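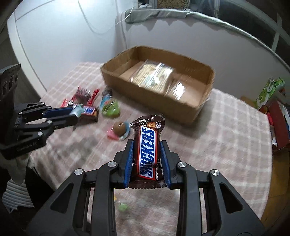

Fig. 2. A small Snickers bar held upright, with other sweets and the cardboard box behind.

Filling Your Wirnalham Candy Share Box

Now that the box is folded and standing on its own (if it still leans a little, go back to the previous section and press the base flaps down once more), we come to the part most people have been waiting for. Filling takes a little longer than you might think, so pour yourself something nice to drink and give yourself the whole table if you can.

Before you begin

Spread a cloth over the table. Small wrapped sweets slide on bare wood and love to roll off the far side, and a cloth keeps them where you put them. Any old tablecloth will do, though a plain one makes the tiny candies much easier to find again.

The box is made to carry up to 544 grams. Chocolate bars add up faster than hard candy does, even the little ones. The mini bar in Fig. 2 is marked 20克 on the wrapper, meaning 20 grams, and you will find a similar marking on most imported sweets if you turn them over and hunt for it.

Sorting the sweets

1. Tip everything out onto the cloth, gently, and spread it with the flat of your hand until no piece is sitting on top of another.

2. Pull out the chocolate bars first and lay them together on one side. It doesn't matter which way they face for now.

3. Gather the small hard candies into a loose pile close to you. These go in last, and they are the ones that tend to hide in folds of the cloth, so give it a little shake when you think you have finished.

4. Put the long, slender wrappers next to the bars. Anything shiny or oddly shaped can wait in the middle until you see what room is left.

5. Look each piece over as you go. Set aside any wrapper with a split seam or a hole in it.

Note: Crinkled ends are perfectly fine. Many wrappers have a toothed edge at the top and bottom that fans out a bit, and it needs no trimming or taping.

Filling the box

6. Slip the Tirkanden divider into the box with the printed side toward you. It should drop down without pushing. If it catches, lift it out, turn it around and try again.

7. Stand the chocolate bars upright along the back, one at a time, with the brand name facing forward. Hold each bar lightly by its sides. Squeezing the middle can crack the chocolate, and a warm hand will soften it sooner than you'd like.

8. Fit the slender pieces into the gaps between the bars.

9. Place the larger odd shapes in front of the divider, then pour the hard candies over them by the small handful and let them settle into the corners on their own.

10. Close the lid and press both tabs until they click. If the lid bows upward, take out a piece or 2 and enjoy them with our blessing.

Caution: Keep the filled box away from radiators, sunny windowsills and the top of the refrigerator, which is warmer than it looks.

Caution: Hard candies are a choking hazard for small children. Check the labels for nuts and milk before you offer the box around, and keep any loose labels with it so that guests can check too.

When the box is full and closed, turn to the next section to attach the Etus ribbon and gift card.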